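Procurement and Facilities Planning Forum
Board: Automation Equipment
Thread: Two-arm cell for bag handling — budget request for next cycle

Prostthorpe_Purchasing
Posted Tuesday, 9:14 AM

Our department is preparing a request for a second two-arm workcell. The work is the handling of small zippered fabric bags, which are opened, filled and closed. The current proposal covers the arms, the grippers, a wrist camera for each arm, one overhead view and the enclosure. Comments on the line items are invited before the request goes to finance.

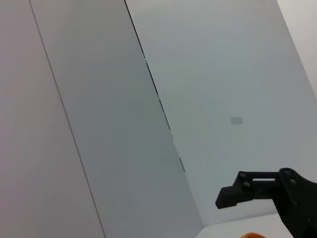
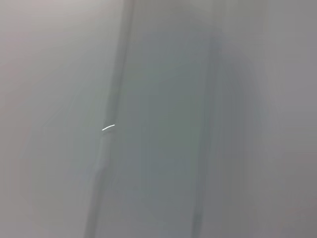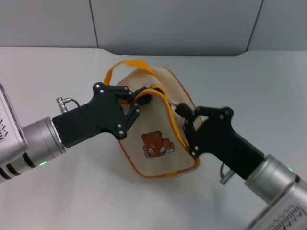
Existing cell, bag task. The last view has both grippers on the bag at the zipper edge.

The vendors under review are Jirton and Sirkia. Jirton quotes spare fingertip pads at 194 per set. Sirkia includes 20 sets with purchase but charges 2000 for the annual service plan. All figures are in dollars.

ltd_maintenance
Posted Tuesday, 10:02 AM

I would recommend that the pads be moved out of the capital request and into the operating budget. They are consumables. Our own request was returned last year on exactly this point and we lost a full review period.

I would also ask what has been set aside for cameras. The second picture is blurred from top to bottom and I cannot identify a single object in it. If the wrist cameras are intended for inspection, a better sensor with a shorter exposure should be priced now.

kestrel_ops
Posted Tuesday, 10:40 AM

I do not agree with the previous post on the cameras. A wrist camera is of most use when the arm is slow or at rest. The first picture is sharp enough to show the screw heads on the gripper and the seam between the panels, and that is sufficient for approach and alignment. Paying for a faster sensor to obtain clean views in mid-travel is poor use of a limited budget.

The money would be better spent on lighting. Jirton offers a panel light at 800 and we have found it satisfactory.

ltd_maintenance
Posted Tuesday, 11:15 AM

That is a fair position for alignment. It does not address fault review. When a zipper jams, our staff need to see what the fingers were doing at that moment, and the arm is frequently moving. I maintain that at least one of the two cameras should be upgraded.

Chaudhry_Lab_Admin
Posted Tuesday, 1:27 PM

Two questions for the original poster.

First, does the request include cable management? I note the cable at the rear of the left gripper in the third picture. We had to buy strain relief separately for a similar arrangement, together with replacement connectors, and the purchase required its own approval.

Second, is the enclosure quoted with the same plain pale panels? Any change of finish should be stated in writing — our supplier treated it as a custom order and delivery moved to September.

Prostthorpe_Purchasing
Posted Tuesday, 2:50 PM

Thank you for the replies. The pads will be moved to operating. Cable management was not included and will be added as a separate line.

The panels are to match the existing cell. I will request written confirmation of the finish from both vendors.

On the cameras, we will ask Sirkia for an optional price on one upgraded unit and leave the base request unchanged. The panel light will be listed as an option as well.

kestrel_ops
Posted Tuesday, 3:06 PM

Please also confirm whether the Sirkia service plan covers the grippers. Ours covered the arms only, and the exclusion appeared in an appendix.

Prostthorpe_Purchasing
Posted Tuesday, 3:31 PM

Noted. The question has been sent to their sales office, and I will post the answer in this thread when it arrives.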